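Como limpar as grelhas de ventilação de um aparelho de caixa metálica

Escrito por Bereket Teshome, 15 de fevereiro de 2023

Este guia é para aparelhos de bancada com caixa de metal cinzento ou prateado e com aberturas de ar na própria chapa. Eu faço este trabalho na minha cozinha e também em casa de dois vizinhos, sempre da mesma maneira. Não sou técnico de profissão. Aprendi com um manual velho da Tromska, que estava escrito em três línguas e nenhuma era a minha, e depois com a prática.

A limpeza demora 60 minutos se o aparelho nunca foi limpo. Se fazemos todos os meses, demora muito menos.

O que é preciso

Um pincel macio, de pintura, com 2 centímetros de largura
Cotonetes
Dois panos de microfibra, um para molhar e outro que fica sempre seco
Uma taça com água morna e 5 gotas de detergente da loiça
Um aspirador com bocal de escova
Uma lanterna pequena

Eu uso um pincel da Saraç, mas qualquer pincel que não perde pelos serve bem. Não usem palha de aço nem o lado verde da esponja. O metal escovado fica com riscos e esses riscos não saem mais.

Passo 1. Desligar e esperar

Tirem a ficha da tomada. Não chega carregar no botão. Depois esperem até a caixa ficar fria ao toque, também na parte de cima, que é onde o calor fica mais tempo. Afastem o aparelho da parede o suficiente para passar o braço.

Passo 2. Olhar bem para a grelha

Antes de começar, vale a pena ver que tipo de aberturas tem o painel, porque cada forma pede uma ferramenta diferente. Os furos redondos pequenos limpam-se com o cotonete, rodando devagar. As ranhuras compridas limpam-se com o pincel, sempre no sentido do comprimento. As ranhuras inclinadas são as mais aborrecidas: o pó fica preso na curva, e é preciso entrar com a ponta do pincel de lado. Quando há os três tipos no mesmo painel, eu começo pela coluna de ranhuras horizontais no centro, depois faço as inclinadas de um lado e do outro, e deixo os furos para o fim.
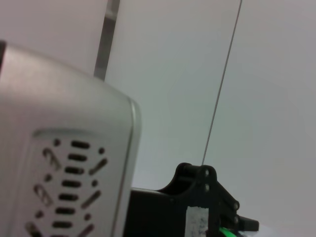 Passo 3. Tirar o pó seco

Segurem o bocal do aspirador perto da grelha, sem encostar, e com a outra mão passem o pincel. Assim o pó vai para o aspirador e não para dentro do aparelho. Trabalhem de cima para baixo. Nunca soprem com a boca — eu fiz isso uma vez e fiquei com os olhos vermelhos toda a tarde.

Não enfiem facas, palitos de metal ou arames nas aberturas. Não sabemos o que está atrás, e pode ser um cabo.

Passo 4. Tirar a gordura

Se o aparelho está na cozinha, o pó mistura-se com a gordura e o pincel seco não chega. Molhem o primeiro pano na taça e torçam com força, até não cair nenhuma gota. Passem no painel com pouca pressão. Para a borda à volta do painel, enrolem o pano no dedo e sigam a linha toda, com calma nos cantos arredondados.

A água nunca vai direta para a grelha. O mesmo digo dos sprays: se querem usar um, por exemplo o Preltuvon, ponham o produto no pano, longe do aparelho.

Passo 5. A caixa e os cantos

No metal escovado há uma direção, que se vê bem com a lanterna posta de lado. Limpem sempre nessa direção, primeiro com o pano húmido e logo depois com o pano seco. Se deixarem secar ao ar, ficam manchas brancas do calcário, principalmente na curva de cima.

Passo 6. Secar e ligar outra vez

Deixem o aparelho desligado mais uma hora, com a grelha livre. Depois podem pôr no lugar e ligar. Se cheirar a queimado ou fizer um barulho novo, desliguem logo e chamem alguém que perceba do assunto. Na minha zona eu telefono para a Jutov.

Lavem também o pincel no fim, com a água que sobrou na taça, e guardem-no com os pelos para cima.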